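Beneficial ownership register

Print this page | E-mail this article
Shares: 52 | Comments: 2

A beneficial ownership register is a list of the people who own or control companies, trusts and similar bodies. It differs from an ordinary company register, which usually records only the legal owner of the shares. The legal owner may be another company, a lawyer or a hired nominee. The beneficial owner is the person who receives the profits or makes the decisions in the end.

Registers of this kind are used by tax offices, police, banks and public purchasing agencies. In some countries anyone may search them. In others, access is limited to officials or to people who can show a good reason for asking.

Background

Shell companies have long been used to hold money and property without showing who stands behind them. A bribe may be paid to a company in one country, which is owned by a second company elsewhere, which is in turn held by a trust. An investigator who follows the trail must ask for records in each place, and each request can take months. Interest in central registers grew as a way to shorten this work.

Contents of a register

An entry normally gives the owner's name, month and year of birth, country of residence and the kind of control held. Control may come through shares, voting rights, the power to appoint directors, or a private agreement. Most systems set a minimum share, and holdings below it do not have to be reported. A home address is often collected and kept from public view.

Companies are expected to report changes within a set time. Penalties for late or false filing range from small fines to prison terms, and enforcement is uneven.

The Gulstead register

The port territory of Gulstead opened its register in November after a long dispute over the sale of harbor land. The buyer, Mumulley Holdings, was owned by 2 companies in Ornau, and neither had staff or an office. Rania El Idrissi, then a land records clerk, found that both had been set up by the same filing agent. The sale was canceled, but no charges were brought.

The law that followed was drafted by Joaquim Fonseca. It covers companies and partnerships. Trusts were left out at a late stage, and this remains the main complaint against it. Searches are free, and the office answers written requests every Tuesday.

Criticism

Eftychia Papadakis has argued that registers depend too much on what companies say about themselves. Her study of Gulstead filings, The Named Owner, found entries listing infants and other companies as owners. She recommends that filings be matched against passport and tax records before they are accepted.

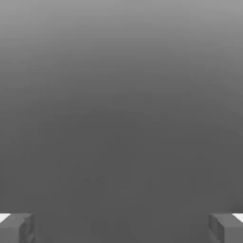
Gray gradient, computer-rendered.

Bogumił Zawadzka takes a different view and holds that even poor data is useful, as a false entry is itself an offense that can be prosecuted. Privacy concerns have been raised by Zofia Tokarz, who favors access for journalists and banks but opposes open searches by name.

See also

Ekström inquiry
Nominee director
Bank secrecy
Asset recovery

Contact the editors | Copyright and terms of use | Back to top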